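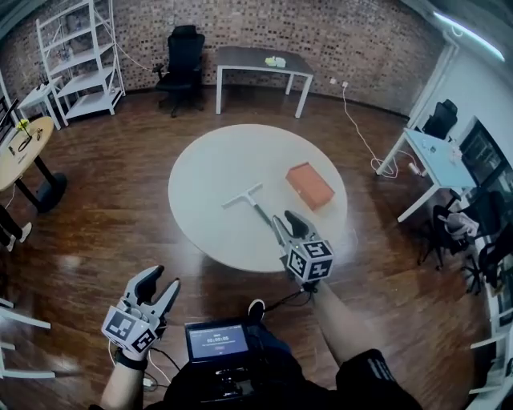
Procuram-se leitores e leitoras em voz alta para o projeto Skotwood

A Biblioteca Comunitária Stemton está à procura de pessoas que gostem de ler para os outros e que tenham uma ou duas tardes livres por semana a partir de setembro. O Skotwood começou há uns anos com um punhado de contos lidos à volta de um bule de chá, e desde então cresceu bastante mais do que esperávamos: temos hoje 130 ouvintes inscritos, quase todos com mais de setenta anos, muitos com a vista cansada e uma memória prodigiosa para enredos (quem saltar um capítulo será apanhado, ficam avisados!).

O que pedimos é simples. Cada leitor acompanha um grupo pequeno, sempre o mesmo, durante 6 meses, e lê em sessões de 40 minutos, seguidas de conversa para quem quiser ficar. Não é preciso ser ator nem ter voz de rádio. Já tivemos leitores tímidos, leitores com sotaque de todo o lado, e uma leitora que se ria tanto com as passagens cómicas que tinha de parar a meio da frase, e os ouvintes adoravam. Pedimos pontualidade, alguma paciência e gosto por ouvir histórias, porque depois da leitura vêm sempre as deles.

Os livros escolhem-se em conjunto com o grupo. A nossa coleção tem 3.000 títulos, entre romances, contos, poesia, crónicas e livros de viagens, e há uma estante inteira de policiais que anda sempre meio vazia, de tão requisitada. Quem quiser trazer um livro de casa pode fazê-lo, desde que o mostre antes à equipa.

As sessões decorrem na sede da biblioteca e no Centro de Dia Flarkness, que fica a poucos minutos a pé. Há também alguns ouvintes que já não saem de casa e a quem lemos pelo telefone; se preferir essa modalidade, diga-nos logo na inscrição, que nos faz muita falta.

Antes de começar, todos os participantes fazem uma formação gratuita de duas tardes, com exercícios de respiração, ritmo e projeção de voz. A colaboração é voluntária, mas pagamos os transportes, e a Pastelaria Hsiao oferece o lanche nos dias de sessão (os bolinhos de amêndoa acabam depressa).

Podem candidatar-se maiores de 18 anos, com ou sem experiência. Basta deixar no balcão da biblioteca uma carta curta com o seu contacto, os dias em que tem disponibilidade e o título de um livro que gostaria de ler a alguém. Respondemos a todas as cartas, mesmo que demoremos um bocadinho.

Inscrições abertas desde 10-07-2021, até preenchermos todos os grupos.

A equipa do Skotwood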